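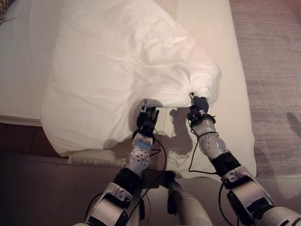

Figure 6. Lifting the duvet by its two lower corners.

6. Bed making

6.1 Before you start

This section covers the duvet routine on the Flono two-arm home unit. Complete the floor set-up in section 3 and the gripper check in section 5 first. If you bought the unit through Whitelaw, the bed routine is already loaded. If you bought direct from Hikby, load it from the Routines menu before going on.

The routine works with single and double beds. It does not work with bunk beds, cabin beds or beds with a footboard higher than the mattress.

The unit needs clear floor along the side of the bed where it will stand. Carpet with a low pile is suitable. Take up loose rugs.

CAUTION: Keep people and pets off the bed and out of reach of both arms while the routine is running. The arms do not stop for anything lying under the duvet.

6.2 Preparing the bed

1. Take pillows, cushions, clothes and books off the bed. Check under the duvet for phones and chargers.

2. Lay the duvet loosely over the mattress. It does not need to be straight, but two neighbouring corners must be on top and not tucked under.

3. Move lamps, glasses and baskets away from the edge of the bed. A lifted duvet swings further than you might expect.

4. Switch on the room light or open the curtains. White bedding on a white mattress is harder for the unit to tell apart in a dim room. If the unit reports "Edge not found", add more light before trying anything else.

Note: Shadows of the arms will fall on the mattress during the lift. This is normal and you do not need to move the lamp to get rid of them.

6.3 Positioning the unit

5. Drive the unit to the side of the bed with the hand control. Stop when the front of the base is 10 cm from the bed frame.

6. Press Hold. The wheels lock and the torso moves to bed height.

7. Look at the cable on each arm. It should hang in a slack loop from wrist to elbow and continue down past the elbow. If it is tight, press Release, move the arm by hand to the rest position and start again from step 5.

CAUTION: Do not tape or tie the arm cables to the forearms. The elbow needs the spare length when the arm reaches upward.

6.4 Running the routine

8. Select Bed, then Duvet, then Start. Both arms move to the waiting position above the mattress.

9. The unit looks for two corners and shows them on the screen. Check that they are the corners you want and press Accept. To choose others, press Next.

10. Each gripper closes on one corner. The amount of cloth held can differ between the two sides. One gripper may take a small pinch while the other holds a thicker bunch, and either will do as long as the cloth stays put when the arms begin to rise.

11. The arms lift the duvet clear of the mattress. The lower edge will sag between the grippers, and one gripper may sit a little higher than the other.

12. The unit pauses with the duvet raised. Press Continue to lay it down, or Stop to end the routine.

13. When the arms have returned to rest, smooth any remaining folds by hand or select Repeat. Repeat can be used up to 2 times before the unit asks you to lay the duvet out again.

CAUTION: Stop leaves the grippers closed. Support the duvet with one hand before you press Release - the full weight drops at once.

6.5 Bedding that causes trouble

Fringed or shaggy trim along a mattress or cover can be mistaken for the duvet edge. Fold it under, or choose the corners yourself at step 9.

Satin and other slippery covers may slide out of the fingers. Set Grip to High. Do not use High with lace or open-weave covers, as the fingertips can catch in the holes.

Weighted blankets must not be used with this routine.

6.6 Care of the grippers

Wipe the fingers with a dry cloth once a week and pull out any threads caught at the joints. Do not use fabric spray near the wrists. Lint also gathers on the perforated forearms, and a soft brush will clear it.

The finger pads should be inspected after 200 bed routines and replaced after 2,000. The count is shown under Settings, then Wear. Replacement pads are sold in pairs by Whitelaw. Units supplied under the Trernoseo rental plan have their pads changed at the yearly visit, so leave them in place unless one is torn.

For error messages, see section 9.

Hikby Flono user guide, September 2019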